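Well, the transfer window has finally given us something to talk about! Skaltness have signed a new striker from Lornumov on a two-year deal, and I've been grinning like a fool since the text came through at breakfast. We've needed somebody up front since March, when the goals dried up and we all started pretending a nil-nil away from home was a good point.

The fee hasn't been announced (it never is at our level), but he got 62 goals for Lornumov across all competitions and he's still young enough to get better. I watched him tear us apart at their place last season and spent the whole drive home moaning about our back four, so it's lovely to have him on our side.
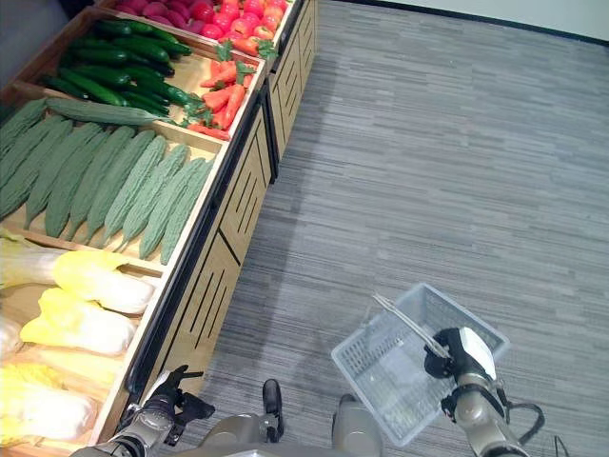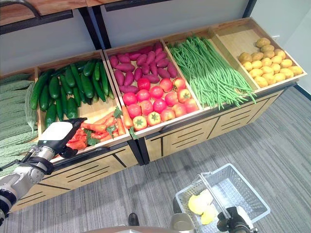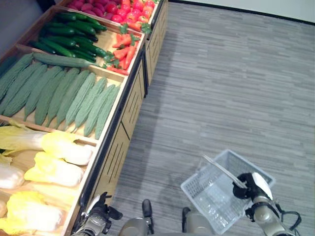
My one worry is the midfield. You can have the best finisher in the league, but if the ball never reaches him he might as well bring a book. Boateng Athletic have strengthened in there already – two signings in a week – and they were above us to begin with.

Still, 1696 of us turned up for the last home game in sideways rain, so I can't see the gate dropping now. The first friendly is against Bulix Town, away, kick-off at 3pm. The coach leaves the club car park at noon and there are a few seats left, so reply to this email if you'd like one.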